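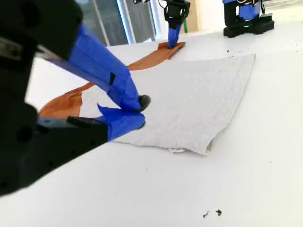 Startseite | Projekte | Tickets | Wiki | Anmelden

Ticket: Greifer verliert Handtuch an der zweiten Faltkante
Projekt: Studienprojekt Textilhandhabung, Gruppe Skurkell
Status: wieder geöffnet
Gemeldet von: Gervásio Leite
Drucken | Per E-Mail senden

Fehlerbild

Das weiße Frotteehandtuch wird an der Ecke gegriffen, angehoben und rutscht dann aus den Fingern, meistens kurz vor dem Umlegen. Beim ersten Falten passiert das selten, beim zweiten ständig. Von 10 Durchläufen gestern sind 4 sauber zu Ende gelaufen. Im Zwischenbericht steht »zuverlässig«. Das Wort habe ich nicht geschrieben und möchte es auch nicht verteidigen müssen.

Erwartet: Ecke bleibt bis zur Ablage zwischen den Fingern.
Tatsächlich: Ecke rutscht, Tuch fällt schief, der nächste Schritt greift daneben und meldet trotzdem Erfolg.

Bisher versucht

Schließkraft erhöht. Keine Änderung, dafür wird der Motor nach längerem Betrieb merklich warm. Wieder zurückgestellt.

Blaues Klebeband um die Finger neu gewickelt. Die Theorie der Gruppe war, dass glattes Band weniger am Stoff hängen bleibt. Mag sein. Das Band wirft aber Falten und steht am kürzeren Finger oben spitz ab, und dass so etwas in Frottee keine Schlingen zieht, glaube ich erst, wenn es jemand gemessen hat.

Greifpunkt weiter nach innen verlegt. Danach drei gute Durchläufe, dann wieder derselbe Fehler. Drei Durchläufe sind kein Ergebnis.

Neue Konfiguration aus dem Mekport-Zweig eingespielt. Laut Änderungsprotokoll »verbessertes Greifverhalten bei Textilien«. Was verbessert wurde, steht dort nicht. Im Vergleich der Dateien finde ich zwei geänderte Wartezeiten und einen korrigierten Tippfehler.

Kommentar (Gruppe Rotich)

Bei uns tritt das nicht auf. Habt ihr die Finger kalibriert?

Kommentar (Gervásio Leite)

Ja. Zweimal, nach eurer Anleitung. Ihr faltet außerdem das glatte braune Tuch, und damit geht es bei uns auch. Frottee ist dicker und gibt beim Zudrücken nach — die Ecke ist an der zweiten Kante doppelt gelegt, der Greifer meldet »geschlossen« und hält womöglich nur die obere Lage. Solange die Software allein auf die Fingerstellung schaut, kann sie das nicht unterscheiden.

Kommentar (Gruppe Lirner)

Wir hatten im Januar etwas Ähnliches, da lag es am Tisch. Krümel unter dem Stoff.

Kommentar (Gervásio Leite)

Auf dem Tisch liegen tatsächlich Krümel, ich habe sie weggewischt und den Versuch wiederholt. Kein Unterschied. Trotzdem wäre es schön, wenn am Versuchstisch nicht gegessen würde, falls es das war.

Eine Beobachtung noch: Der Finger drückt beim Zugreifen mit der Gummispitze von oben auf das Tuch. Wenn er zu tief fährt, klemmt er den Stoff gegen die Tischplatte, und beim Anheben zieht es ihn dann aus dem Griff. Das würde auch erklären, warum mehr Schließkraft nichts gebracht hat. Ist vorerst eine Vermutung.

Nächste Schritte

1. Greifhöhe in kleinen Stufen anheben, sonst nichts ändern. Bitte wirklich nichts, auch nicht »nur kurz« die Geschwindigkeit.
2. Band am kürzeren Finger andrücken oder ersetzen, aber erst nach Punkt 1.
3. Erfolgsmeldung abschalten, bis sie etwas prüft.
4. Jeden Durchlauf ins Protokoll eintragen, auch die misslungenen.

Nachtrag 26. März 2022

Greifhöhe angehoben, 10 Durchläufe, nur 2 Abrutscher. Besser als vorher. Ob das an der Höhe liegt oder daran, dass das Handtuch inzwischen flachgedrückt ist, weiß ich nicht. Ich wiederhole die Reihe mit einem frisch gewaschenen Tuch. Die Gruppe wollte das Ticket schließen, ich habe es wieder geöffnet — bitte so lassen, bis die zweite Reihe im Protokoll steht.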